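Brillia student project, Fundcombe, cloth handling
Notebook entry, December, started 9:40 am
Topic: paired hand grippers, plaid piece, pick and fold takes

Carrying over from last entry: regrasp still the weak step. Policy trained on the bench takes gets the first corner fine, then closes on two layers when it should have one. Bench cloths were all plain colours on a flat white top. Plan for this entry was to record the same task in a furnished bedroom, with a large checked piece, both grippers, and leave the surroundings alone.

Setup as follows. Left and right units charged overnight. Firmware unchanged. Nambiar logger on the laptop, sample clock synced before the first take and again after lunch. Finger width zeroed with the fingers fully closed, then checked against the feeler gauge. Left unit read slightly open at closed, same as in the lab, so it goes in as an offset in the config file and the raw values stay raw.

Fingers wiped with alcohol before starting. They pick up lint quickly and the grip on smooth cotton changes after a while. No idea yet how much. It should be measured properly at some point with the pull scale.

Task definition used for all takes: start with the piece loose, find an edge, pinch, lift, bring the second gripper in, spread, lay down, fold lengthwise, fold across, release. A take ends when both grippers have been open and still for a slow count. Operator says nothing during the take. If a pinch misses, carry on and retry inside the same take. Do not restart. The misses are wanted.

First few takes were practice and were logged as practice. Main trouble was wrist angle. With the fingers coming straight down on cloth lying on the mat, they press the layers together and then take all of them. Coming in low with the lower finger sliding under the edge works better but needs a free edge to slide under, and in a heap there often isn't one. Lifting the heap a little first and letting an edge fall away gives one. Slower, but repeatable. Wrote it on the whiteboard as "lift, wait, then pick". 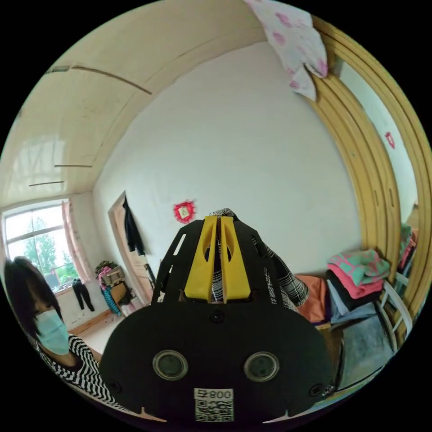
The wait matters more than expected. If the second gripper comes in while the cloth is still swinging, the operator chases it, and the log shows a run of small corrections that the policy will learn as part of the motion. Agreed to hold the lifted end still until the hanging part settles and only then move the other hand. It adds a couple of seconds to each take. Acceptable.

Also tried pinching deeper, with more cloth between the fingers. It holds through the swing but leaves a crumpled bit that has to be shaken out before laying down. Shallow pinch slips on fast moves. Settled on a middling depth and slow moves. No number for it, operators have to do it by eye. A strip of tape on the inside of the finger as a depth mark was suggested and rejected for today, as it would change the appearance of the fingers partway through the set.

Note on tracking. Visual odometry dropped out twice in the practice takes, both times when the camera was very near the cloth and most of the view was checks. Repeating pattern, as predicted in the lit review. Pose jumps by about one check width and then walks back. Recovered as soon as the gripper lifted and more of the room came back into view. For the real takes: begin each take with a slow look across the room from standing height, then go down to the cloth. Same at the end. That gives the map something to close on. Leave the cabinets and stacks of cloth as they are between takes. Anything shifted by accident gets noted and the map is redone.

The glass on the cabinet is a possible nuisance. Reflections move when the operator moves, so features on the glass are bad features. Considered masking the panels with paper and decided against it. The tracker rejected nearly all of them in the replay, and a room with no glass in it isn't the room we were asked to handle.

11:15 am. Main set under way. Working from the edge of the raised mat platform, cloth spread on the mat. The green border strip is handy as a straight reference for squaring the fold. Operators started lining up to it without being told, and this may turn into a bias. If every fold in the set is parallel to a border, the policy may look for a border. For the second half, throw the cloth down at an angle and fold it square to itself, ignoring the mat.

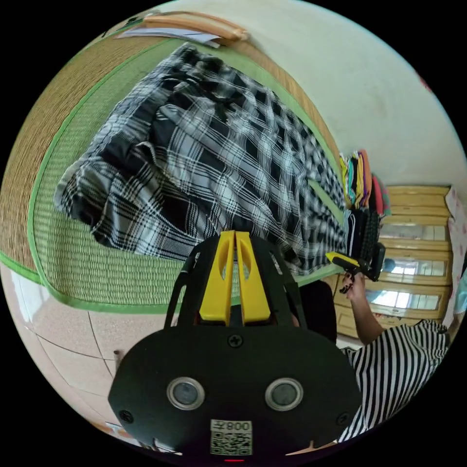

A comment written beside this in the shared book argues that angled starts should be in the set from the first take, and that splitting the session into a square half and an angled half just gives us two smaller datasets with a confound between them, as operators are also more practised in the second half. Fair point. Reply underneath: order from here on is drawn from a shuffled list in the Nambiar task file, square and angled mixed. The takes already recorded stay in and are tagged as square.

Second comment, same page, different pen: the retry rule needs a limit. One take had so many misses in it that it became a long record of somebody losing patience. Agreed. Limit set at 3 missed pinches on the same edge, then move to another edge. If that fails too, lay everything down and end the take as failed. Failed takes are kept and tagged.

Noon break. Copied cards, checked the first block in the viewer. Time offset between left and right streams looks constant, good. Width signal on the right unit is noisy when the trigger is held half closed. Probably the potentiometer. Same symptom as the old unit in the spring — that one was a loose connector, so look there first before ordering a part.

Afternoon block went faster. Less talk, fewer misses. Things noticed, in no order:

Angled starts produce more crossed wrists. Operator reaches over the left unit with the right, and the two housings touch. Bump shows up clearly in the accelerometer trace. The Merberg arms can't cross like this at all with the current mounts, so takes with a crossing can't be replayed as they stand. Flag them. Don't delete, the first part of each is still usable for the single-hand pick.

Folding across is easier when the first fold has been flattened. Pressing with closed fingers and dragging along the crease works. It isn't in the task definition. Added it as an optional step and told both operators to do it or not as they like. Will see from the labels whether it helps.

Releasing is under-recorded. Everyone opens the fingers and pulls away in one motion and the top layer comes along with the finger. Better: open, back straight out along the finger axis, then lift. Practised this on its own for ten minutes or so before the last block.

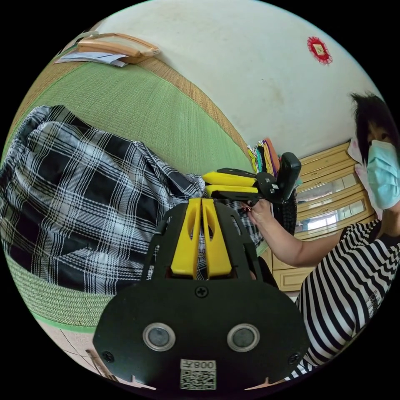 Do the operators need to match hands to the labelled units every time? For this set it has to be the same unit in the same hand, as the calibration files are loaded by side and a swap would put the width offset on the wrong stream without any warning from the logger.

A swap check should go in the logger anyway. Simple version: at the start of a take, operator squeezes left twice. If the pulses turn up on the right stream, refuse to record. Small job, will do it before the next session.

3:50 pm. Stopped. Tally for the day, practice takes excluded: 34 recorded, 27 usable end to end. Of the rest, most are tracking loss during the close-up part and the others are wrist crossings that also knocked the cloth off the platform edge. Longest usable take is 1091 frames after downsampling, well over what the loader expects. Raise the maximum episode length or cut at the lay-down. Prefer raising it. Cutting means the across-fold has no history of how the cloth got there, and in the bench set that was exactly where it grabbed both layers.

Quick look at the pinch moments in the replay. Layer count at pinch is visible by eye in most takes with the checks, as the lines fail to meet where one layer sits over another. On the plain cloths it was guesswork. So the checked piece is worse for odometry and better for labelling. Worth putting in the report in more or less those words, with the replay stills beside it.

To do:
Open right unit, check potentiometer connector.
Swap check in logger.
Raise maximum episode length, rerun loader test.
Tag square, angled, crossed, failed.
Pull scale test on fingers, clean against linty.
Write the release motion into the task sheet, it's only on the whiteboard at present.
Ask for Merberg time to replay the single-hand picks at low speed.

Cards backed up to the Fundcombe drive, second copy on the laptop. Checksums match. Cards not wiped yet, leave them until the labels are done.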